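Nenden Workshop Building, Drirnville: Semiannual Electrical and General Safety Checklist

We use cookies to improve your experience on this site. By continuing to browse, you accept our use of cookies. Accept | Manage settings
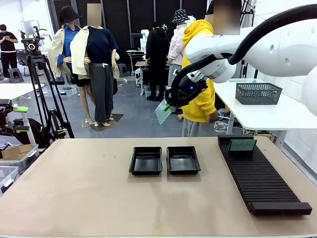

The December inspection covered power supply, extension cords, lighting, exits, storage, and first aid in all rooms on the ground and upper floors. It was carried out under the Nenden site safety rules and follows the same item order as the previous inspection. Items are marked Satisfactory, Needs Attention, or Not Applicable, and comments are entered only where the inspector considered them useful to the room supervisor. Loose electronic parts are included under storage for the first time. A circuit board standing upright in a slotted rack, as on the light beige table, meets the new storage item; boards stacked flat on one another do not. Supervisors should read the comments for their own rooms first and the general comments afterward.

SECTION A. POWER SUPPLY AND OUTLETS

A1. Wall outlets firmly fixed, covers whole and free of scorch marks.
Result: Needs Attention.
Comment: One outlet cover in the upper corridor is cracked across the lower screw. The outlet has been taped off and must stay out of use until the cover is replaced.

A2. Electrical panel closed, labeled, and clear of stored goods.
Result: Needs Attention.
Comment: The panel door closes properly. Labels for the upper floor still show the room numbers used before the renovation. Folding chairs were leaning against the panel at the time of inspection and were moved during the visit. This was also recorded last time.

A3. Ground-fault outlets tested with the test button.
Result: Satisfactory.
Comment: All outlets near the sinks tripped and reset.

A4. Emergency shutoff marked and within reach.
Result: Satisfactory.

SECTION B. CORDS AND PORTABLE EQUIPMENT

B1. Extension cords used for temporary purposes only.
Result: Needs Attention.
Comment: The cord behind the copier has been in place since the spring and is being treated as permanent wiring. A fixed outlet has been requested from Sikora, the building's electrical contractor. Until it is installed, the cord is to be unplugged at closing time.

B2. No power strip plugged into another power strip.
Result: Needs Attention.
Comment: Found in the front office under the desk nearest the window. Corrected on the spot.

B3. Portable heaters approved for the building and fitted with a tip-over switch.
Result: Needs Attention.
Comment: Building limit is 2,000 watts per outlet circuit for heaters. Two heaters were found in the front office on the same circuit. One has been removed to the supply closet and should not be returned to service in that room. Staff who find the office cold should report it – the radiator valve may need adjustment.

B4. Cords kept out of walkways or properly covered.
Result: Satisfactory.
Comment: The rubber cord cover in the meeting room is worn at one end but lies flat.

B5. Damaged items tagged and withdrawn.
Result: Satisfactory.
Comment: The kettle reported in the last inspection has been discarded.

SECTION C. LIGHTING AND EXITS

C1. Exit signs lit and visible from the main walkway.
Result: Satisfactory.

C2. Emergency lights come on when tested.
Result: Needs Attention.
Comment: The unit at the rear stairs came on but dimmed before the end of the test. Battery to be replaced. The remaining units held for the full period.

C3. Exit doors open fully without a key.
Result: Satisfactory.
Comment: The rear door sticks slightly in damp weather. Wolerow Door and Lock planed the edge at their last service call, and the door now opens with normal force.

C4. Stairs and landings clear.
Result: Needs Attention.
Comment: Cartons of printer paper were stored on the upper landing. Deliveries must go directly to the supply closet, including deliveries that arrive after 4 p.m.

SECTION D. STORAGE

D1. Shelves fixed to the wall and loaded within the posted limit.
Result: Satisfactory.

D2. Heavy items stored below shoulder height.
Result: Needs Attention.
Comment: A laminator and a box of spare door hardware were on the top shelf of the supply closet. Both have been moved to floor level.

D3. Clearance of at least 18 inches kept below sprinkler heads.
Result: Satisfactory.

D4. Loose electronic parts stored in racks, trays, or closed boxes.
Result: Satisfactory.
Comment: New item. Parts awaiting disposal may not be left on windowsills.

D5. Batteries for recycling kept in the marked container, terminals taped.
Result: Needs Attention.
Comment: The container was full and several batteries had not been taped. Collection should be arranged before the container reaches the fill line.

SECTION E. FIRE AND FIRST AID

E1. Extinguishers mounted, charged, and tagged.
Result: Satisfactory.
Comment: All 7 extinguishers were in place with current tags.

E2. First aid kits complete and in date.
Result: Needs Attention.
Comment: The upstairs kit is short of large bandages, and the burn gel has expired.

E3. Evacuation plan posted at each floor entrance.
Result: Needs Attention.
Comment: The ground floor plan shows a wall that was taken down. A corrected drawing should be posted on both floors so that the two copies match.

GENERAL COMMENTS

The overall condition of the building is acceptable. The greater part of the items needing attention concern where things are placed, and these can be settled by room supervisors without outside help. Three items require a contractor: the outlet cover (A1), the fixed outlet (B1), and the rear stair battery (C2). The repair allowance for the current period is $3,000, and the contractor items should be given first claim on it.

Items repeated from the previous inspection – in particular the storage of chairs at the electrical panel – will be raised with the supervisor concerned if found a third time. Floor marking in front of the panel is recommended.

Completed copies of this checklist are kept in the front office at Drirnville with the extinguisher service records. Corrections to any entry should be submitted in writing and attached to the original page.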